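Can Household Robots Tidy Paper Yet? Notes from the Flandthorpe Trials
Unathi Pillay
July

4. Flat and flexible items

4.1 Why paper was included

Most published work on tidying deals with things that have some height: mugs, toys, shoes, tins. Section 3 showed that the Nel arm copes with these fairly well when they stand apart from one another. Homes and small workshops are also full of thin things lying flat, such as letters, instruction leaflets, place mats and sheet music. We asked people in the Barkedport survey which jobs they would hand over first, and clearing papers off a surface came up again and again, usually in the same breath as washing up.

For a person the job is so easy that it is hard to say how it is done. One hand flattens a corner or drags the sheet to the edge of the table, the other takes hold, and the eyes are often elsewhere. A two-fingered gripper working alone has fewer choices. It can pinch at a corner, push the sheet until part of it hangs over an edge, or press down and try to raise a fold between the fingers. We tested all three, on the same surfaces and with the same set of papers.

4.2 Surfaces and sheets

The surfaces were chosen to be like those found in ordinary rooms — plain, patterned, matt and glossy. Patterned ones matter more than we first thought. The software that looks for the edge of a sheet works by finding long lines where the colour or brightness changes, and a veined surface has a good many of those. Printed matter brings the opposite trouble, as the lines are on the sheet itself. Music is a hard case, with its long parallel staves, bar lines and slurs, some of which run on for a fair part of the page.

Coloured paper helps with the first of these problems. It does little for the second, and it does nothing about the shadow of the gripper, which moves with the arm and has an edge of its own.

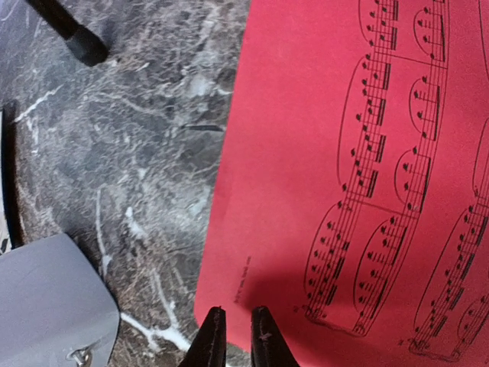
Figure 8. Wrist view of red sheet music on a dark marble-patterned surface, with both fingertips at the lower end of the sheet. The staves run sideways to the camera.

The view in Figure 8 shows what the planner has to work with at close range. The boundary between paper and marble pattern is plain to a human reader for most of its length, yet the bottom edge passes behind the fingers, and that is the part needed for a pinch at the corner. A shadow also lies over the paper beside the right finger. The far end of the sheet is out of view, so its full size cannot be worked out from this view alone and must be carried over from an earlier one.

4.3 Results

We ran 814 attempts across all sheets and surfaces. An attempt counted as a success if the sheet was lifted clear, carried to the tray and let go without a crease or tear that could be felt by hand. By that measure 39 per cent succeeded. Pushing to an edge did best by a good margin, but it needs a free edge within reach and a clear path to it. The corner pinch was quick when it worked. Raising a fold damaged more sheets than the other two methods put together, and we would not suggest it for anything the owner wants to keep.

Time is the other side of it. A successful lift took roughly 10 times as long as the same job done by a member of the Satport group, who was asked to work at an easy pace. Much of the delay came from second looks, when the arm backed away to find an edge it had lost.

4.4 What this means for the home

On these figures we would not call the clearing of papers a solved chore. A householder would put up with slowness if the machine could be left to get on with it, and at present it can't. Somebody has to be near enough to free a trapped sheet or slide one within reach.

Two changes look worth trying before any new hardware is built. The first is to keep a record of the sheet's outline from further off and trust it when the close view is blocked. The second is to let the arm nudge the sheet a little and watch what moves, so that printed lines and surface veins can be told apart. Early work on the nudge is given in Section 5.

Contact the author | © Unathi Pillay | Back to top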